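A robot that learns kitchen jobs
Open day at Nevari, 2025-01-24

Nevari is a workshop that builds and tests robot arms. Once a year it opens its doors to schools. This year 97 pupils came, most of them aged 11 or 12. Shobha Kandasamy ran the kitchen demonstration.

What is the job?

The robot is asked to move food between a pan and a plate. A person does this without thinking. A robot has to split the job into small steps: find the food, move the gripper to it, close the gripper, lift, travel, lower, open.

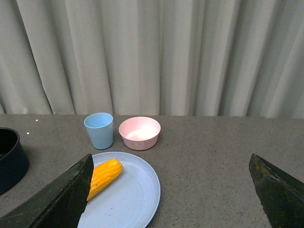
A gripper is the robot's hand. The one at Nevari has two fingers. They move together to hold a thing and apart to let it go. If they press too lightly, the food slips. If they press too hard, soft food is squashed. Corn on the cob is a good thing to start with. It is firm, and its long shape gives the fingers plenty to hold.

How does it know where things are?

The robot uses cameras. A camera near the gripper gets a close view of the food. A second camera, higher up, gets a view of the whole table. A program called Pidow compares the two views and works out how far the arm must travel.

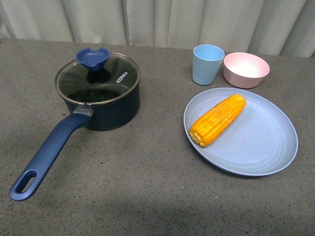 The work table: saucepan with its glass lid on, corn on the plate, cup and bowl at the back.

How does it learn?

The robot learns by practice. Leandro Zúñiga looks after the practice records. There are almost 4000 of them, and each one stores a single try. Tries that fail are kept as well. Pidow uses them to learn which movements to avoid.

Words to know

Gripper: the part of a robot that holds things.
Program: a list of instructions for a computer.
Lid test: lifting a lid by its knob and putting it back.

The next open day is in April.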